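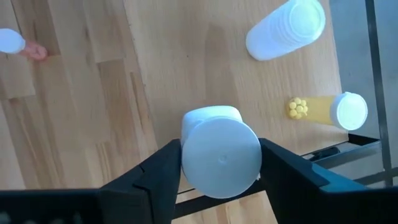
Tapa de rosca blanca vista de cerca.

¿Merece la pena un meetup de frontend si vengo de backend?

javi_villalba
¡Hola a todos! Llevo tres años con Java y en septiembre me cambio a un equipo que trabaja con componentes web. He visto que Detside organiza unas jornadas de frontend con talleres por la mañana y charlas desde las 16:00. La entrada cuesta 50 euros y tengo muchísimas ganas, pero me da miedo no enterarme de nada. ¿Alguien ha ido sin saber apenas CSS? ¿Qué taller cogeríais?
Javiera Villalba

Clillier
¡Ve, ve, ve! Yo fui el año pasado viniendo de bases de datos y volví con la cabeza llena de ideas. El taller de accesibilidad es el más agradecido para empezar: te sientas con un lector de pantalla, pruebas un formulario real y en diez minutos ya quieres arreglar media web de tu empresa. El de rendimiento también es buenísimo, pero dan por hecho que manejas las herramientas del navegador. Lleva el portátil con Node instalado (la wifi iba fatal, éramos 152 personas colgadas del mismo punto de acceso) y quédate a las charlas relámpago, que allí conocí a la gente con la que ahora programo los jueves... bueno, cuando podemos.

sinari3831
depende del taller. grid y flexbox te los miras en casa en una tarde

Mäkelä
Coincido con Clillier en lo de accesibilidad. Mira si quedan plazas, porque se reservan aparte de la entrada general. ¡Y cuéntanos luego qué tal!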